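Plendine Desk Lamp 600

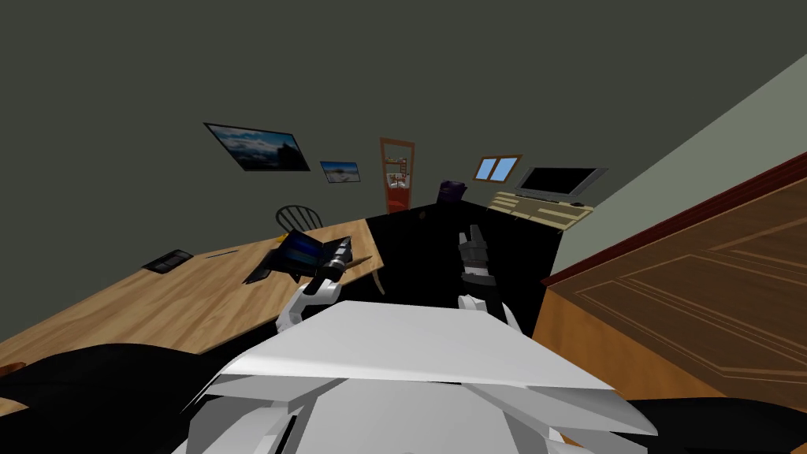
The lamp gives 600 lumens of soft white light and is suitable for long reading in the evening. The arm is 44 cm long and it turns to both sides. Touch the base one time for low light, two times for full light.

Cable: 2 m, with plug
Finish: gray or cream
Warranty: 2 years

Spare shades are sold separately by Cudell. Orders placed before Saturday noon are sent on Monday from our Nistine store.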